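Workbook, June: Lellby hand-held gripper kit, trial notes
Site: Flemport, dining area, from 2:30 pm

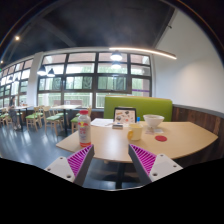
Okay, so second go with the Lellby kit, and I'm in a much better mood about it than I was after the first one. Last time I spent most of the afternoon hunting for a charger and the rest of it swearing at the pairing screen. Today it paired straight off, which I'm putting down to the firmware Quyên loaded for me. Build 2834, for whoever picks this up next. Don't let it update itself until we've finished the review!

For anyone catching up: we've got the kit on a 30 day trial, through Rivadeneyra, and Maximiliano wants a yes or no on buying a set for the Irnier job. What we're paying for is the hand unit, the finger inserts, the wide lens and the upload service. I only care about the first three. Meron is doing the upload side and she can have it.

Fingers first. I've gone over to the magenta ribbed inserts and I like them a lot. They give when you lean on the side of something and they come back to shape when you let go (the harder set we tried at the bench just shoved things along). I swapped both sides in a few minutes with the little driver from the kit. The fasteners on the mounting plates are fiddly and I'd love them captive, so that's going on the wish list. Do the biggest hole last. I did it first on the left plate, had the whole thing sitting skewed, and had to back it all out again.

Objects were whatever lives on a table. The mug was the nicest of the lot. Going in on the handle felt natural after a couple of tries, and you can turn your wrist quite a way before it starts to slip. The bottle I'd call okay. Grab it below the shoulder and it's fine, grab it up by the cap and it swings, and then you're correcting the whole way across the table and the recording looks like somebody chasing a bus. Note to self: decide on one grasp height per object and stick to it for a full set.

The wide bowl was the hard one. Those flared sides want to ride up out of the fingers. Best I managed was one finger inside the rim and one outside, coming straight down, and even then I wasn't thrilled with it. Gebremedhin reckons a thinner tip would sort it out, and Lellby do list one, but it isn't in the trial box and I haven't had a price back yet. Chasing that tomorrow.

The flat red disc I never got off the table cleanly. You can slide it to the edge and pinch it there, if you count that as a pick. I do, Meron doesn't. We'll have to agree on it before anyone writes up a score, or the two halves of the review won't match.

On the lens: I'm sold. Having both fingertips and most of the room in view at once makes it so much easier to work out afterwards where you were. The bit I was worried about was the big windows, with all that daylight behind the table and a pile of lamps on top of it. I've had a quick look through on the laptop and the colours on the tabletop are still easy to tell apart, mug included. There's a reflection of the window on the wood that I want Begoñe to look at, though. She had trouble with shiny tables on the last job and I'd like her opinion before we do a whole week of it. If it's a bother we can pick a different table or come in later in the day.

Comfort, seeing as Maximiliano asked: good for the first hour, then my thumb started to complain. The trigger spring is stiffer than it needs to be. There's a lighter one mentioned on page 4 of the booklet, but no part number beside it (grr). I emailed support and got ticket 1061 for my trouble, no answer yet. I also found I was bending over the table a lot, so next time I'm going to try a few runs sitting down and see if the recordings come out any different.

Where I'm at so far: yes to the hand unit, yes to the soft inserts, and a maybe on the price until I hear about the thin tips. I would not take their training day. The booklet got me going fine once the firmware was right, and Quyên can show the rest of you faster than they can.

To do:
Get the price and lead time on thin tips.
Send Begoñe the reflection clips, with the grasp height notes.
Sort out with Meron what counts as a pick for flat things.
Ask about captive fasteners.
Charge both batteries overnight, and put the charger back in the BLUE crate this time, please, whoever has it.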